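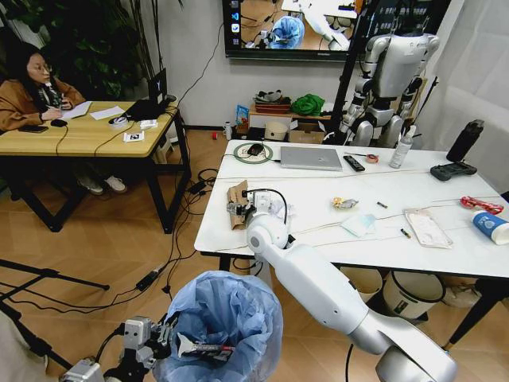 4. Recording clearing-up examples

Section 3 left you with both arms answering and the head camera showing on the wall screen. This section covers recording examples for the Surik trainer. The Stondeo sales sheet says 40 examples will do for a simple job. Treat that figure with care - it assumes the same few objects on the same table every time.

4.1 Before you start

1. Open a new session in Surik and type the task in plain words, such as "put the rubbish in the bin". One task per session.
2. Decide which things count as rubbish and write them down. Batteries, tape, mice and laptops may share the table with wrappers, and the trainer has no idea which you want to keep.
3. Bring the bin within reach of both grippers. A coloured liner makes the opening easier to pick out on the preview.
4. Check that floor cables are clear of the operator's feet.

Caution: do not let the gripper close on a battery. If batteries are part of the task, lower the grip force first (see 6.2).

4.2 Recording

5. Press Start and wait for the tone. Anything moved before the tone is lost.
6. Pick up one object per arm. Crumpled paper and foil packets slip, so grip well in from the edge.
7. Hold the object over the opening, pause, then let go.
8. Press Stop. Mark the example Good, Poor or Discard.

Note: the automatic marking is switched on by default. We suggest switching it off. It passes nearly anything that ends with an open gripper, including drops on the floor.

9. Change the layout after every 3 examples. Tip a cup over, swap a packet, shift the bin a little. 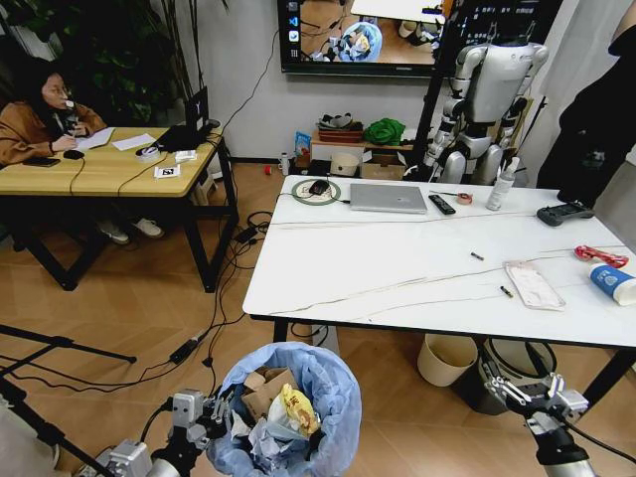

Serra, on the Nekulico user board, disagrees with step 9: "Every third run is too often when you're new. We kept the table the same for the first 40, got the operators steady, and only then began moving things. Far fewer discards."

That is a fair point for new operators. Our worry is that those first 40 teach the arm where the wrapper was, and the test score will look better than it should. If you work Serra's way, leave them out of the final training set.

4.3 How many are enough?

Plan for 300 Good examples before you believe any result. Our own set stood at 932 on 13th June and the arm still went for things we wanted kept. More of the same did little to help - new layouts did more.

Try the trained task on objects that were never recorded. If it fails there, go back to step 2 before adding to the set.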